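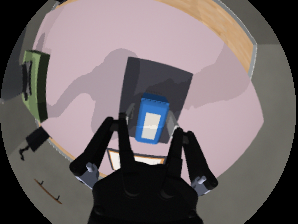 Corinne Vasek
Second-year student, Automation Program, Dudville Technical College
Project report, Jan 10, 2020

Comparing two controllers for a simple box pick

The goal of this project was to find out which of the two controllers we have at school gives a steadier pick with a two-finger gripper. The first is Irker, which follows a fixed path and closes the fingers at a set width. The second is Plolten, which slows down near the target and stops closing when it reads contact. All the work was done in the Thampi simulator. No real arm was used, so the results only say something about the simulated one.

Setup

The task was kept the same for every run. A small blue box stands on a dark square mat on the table. The arm has to move above it, come down with the fingers open, close on the box, lift it, hold it, and set it back on the mat. Before each run the box was moved a little and turned by a random amount. I used the same list of starting positions for both controllers. Otherwise one of them could get easier picks by luck.

I recorded two camera views, one from close to the gripper with a very wide lens and one from the room. The wide view bends straight lines near the rim, so I only measured finger position near the middle of it. The room view was used to check the path of the elbow and wrist. 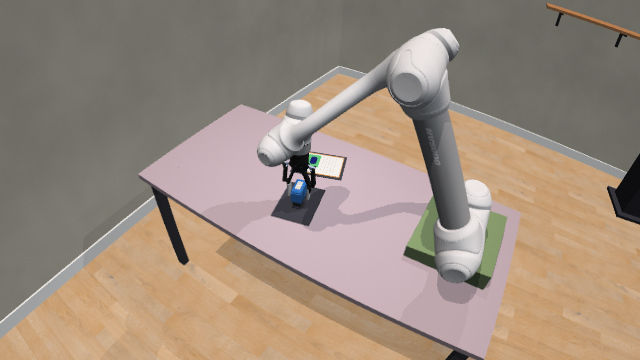

I did 270 runs in total, split evenly. A run counted as good if the box was lifted, stayed level during the hold and was put down standing up. If it tipped over at any point the run was marked as failed, even when the gripper still had it.

Results

Irker was faster on every starting position. It did well when the box was square to the fingers. When the box was turned, one finger often touched first and pushed it sideways before the other one arrived. Most of the failed Irker runs look like this in the log.

Plolten was slower but had fewer failures. Its contact stop helped with the turned boxes – the first finger waited until the second one caught up. It had its own problem, though. In a few runs it took a brush against the mat for contact with the box and stopped too early.

Problems along the way

My first batch had to be thrown out. The friction value for the fingertips was still at the default, and the box slid out with both controllers. I also lost time on the shadows from the arm. They darken parts of the mat and confused my edge finder until I raised the threshold.

If I had more time in January I would repeat the test with a softer box and try Plolten with a higher contact limit. The run logs and the settings files are in the project folder under the Thampi directory.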